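Pad creep (hand-held grippers)

Pad creep is the name people give to a slow fault in hand-held grippers, where the soft contact pad on a fingertip shifts on its block while everything else on the tool still looks fine. I wrote the first version of this entry after losing most of a Saturday to it, and I've kept adding to it since (which is why some parts are much longer than others!). It's also called pad walk, and Kamran Satti insists on "the slide," which I'm recording here so he'll stop asking.

Names and related faults

Pad creep gets mixed up with two other things. Finger splay is when the arms themselves bend outward under load, and it goes away once you let go. Pad glazing is when the surface goes shiny and stops gripping. Creep is different from both because the pad has moved and stays moved. You can have creep and glazing on the same finger, and on older tools you usually do.

The word "creep" annoys materials people, who already use it for something stretching slowly under a steady load. They have a point. Some of what we see is exactly that, in the adhesive layer, and some of it is plain old slipping in little jumps every time the fingers close. I've never found a way to tell the two apart without pulling the pad off, so I use one word for both.

How it happens

A gripper pad gets pushed mostly straight on, and glue is good at that. The trouble is all the sideways load. Pick up something heavy by one end and it wants to rotate, and that twist goes straight into the bond. Cloth is bad in its own way. It bunches up, you squeeze harder to get past the slack, and then you drag, so the pad sees a long sideways pull at close to full grip force. I used to think soft things were the easy ones. They're the ones that cost me the most pads.

Warmth makes it worse, at least with the double-sided tape we had been using. Hina Ansari keeps the repair notebook for our bench and she noticed that nearly all the afternoon entries were ours and nearly all the morning ones came from the colder room down the hall. I wouldn't call that proof, but I did move the tool off the windowsill.

Screws don't cure it, by the way. On a lot of tools the block is screwed to the finger and the pad is only stuck to the block, so you can torque those screws until you strip them and the pad will carry on wandering. I've stripped two.

The Sawatzky case

The one everybody asks me about is the Sawatzky run in April. We were collecting pick-and-place takes of household stuff on a tabletop, 200 takes to a batch, and partway in the results started going bad in a really irritating way. Thin objects dropped. Fat ones were fine. Anything soft came up crooked, rotated a bit toward the left finger, and we all blamed whoever was holding the tool (mostly me). 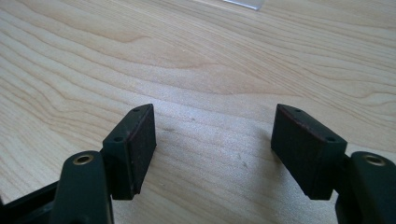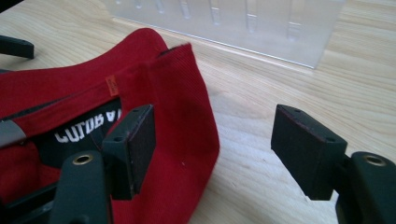
What we should have done was measure the pads against their blocks before touching anything else. What we did was recalibrate the opening width, then do it again, then swap the batteries, then argue. The width reading was perfect the whole time, and that's the nasty thing about this fault – the number comes from the arms, and the arms were exactly where they claimed to be. Only the pad had gone.

By the time Hina put a straightedge on it we had 1581 takes from the suspect stretch. She went through them and marked 28 where an object had plainly slipped and been gripped again, and those came out of the set. The rest stayed in with a note. Kamran wanted to throw out everything, and I still go back and forth on whether he was right.

Finding it

Start with the pads touching. Close the fingers on nothing, gently, and hold the tool up to a window. Two good pads meet along their whole face. If you see a sliver of light at one end, open up, wipe both faces and try again before you panic, because a crumb will do the same thing.

Next, draw a witness mark. I run a silver paint pen across the side of the pad and onto the block in one stroke. If the line has a step in it next week, there's your answer. It's the cheapest test there is and I'm embarrassed by how long I went without it.

The card test is Kamran's. Pinch a stiff card, tug it left, tug it right. It should let go at the same pull both ways. This one takes some practice and I don't trust my own hands with it after lunch.

Please don't do any of this with a powered gripper that's still live. Hand-held ones only close as hard as you squeeze, but the same pads get used on motor-driven fingers, and a pad that lets go under load can send whatever it's holding across the room. Isolate the power, then check. With glass or anything sharp on the table, clear it first.

Fixing it

Once a pad has moved, replace it. Pushing it back works for an hour or so, and then you've got a creeping pad you think is fixed. Peel it, get every bit of old adhesive off the block (a plastic scraper, then alcohol, then wait), and bond the new one under a clamp overnight. We've used both Kuvel sheet and Karker strip, and I like the Karker a little better only because it cuts cleaner.

Always do both fingers together. A new pad facing an old one gives you uneven friction, and you'll be chasing crooked pickups all over again.

Wrapping the pad around the edge of the block helps too, if your block has the shape for it. The folded part gives the bond something to pull against. Fillon blocks have a small lip for that same purpose, and the lip is great until you need to get the old pad out from behind it – bring tweezers.

Open points

How often to replace is still a matter of taste. Hina goes by the witness mark. I change ours after every 200 takes with cloth and leave them longer for hard objects, and I don't have good data behind that. If you've logged pad changes against take counts on a similar tool, please add your table to the talk page, including the ones where nothing went wrong.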